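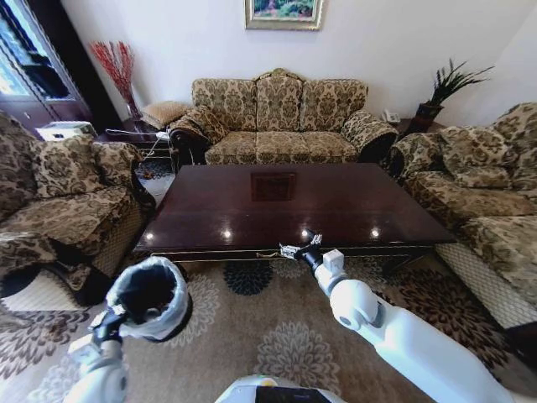
How often should damask upholstery be vacuumed?
Once a week, with the soft brush and low suction. Go along the weave, and do the arms twice, as arms get the elbows.

Plump the back cushions while you're there. They will slump again by supper.

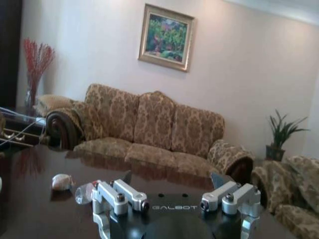
Last changed 21st December

A glossy dark table shows everything, including your opinion of dusting. Clear the small odds and ends first, then use a barely damp cloth and a dry one right behind it. Skip the spray polish until November, when company starts looking.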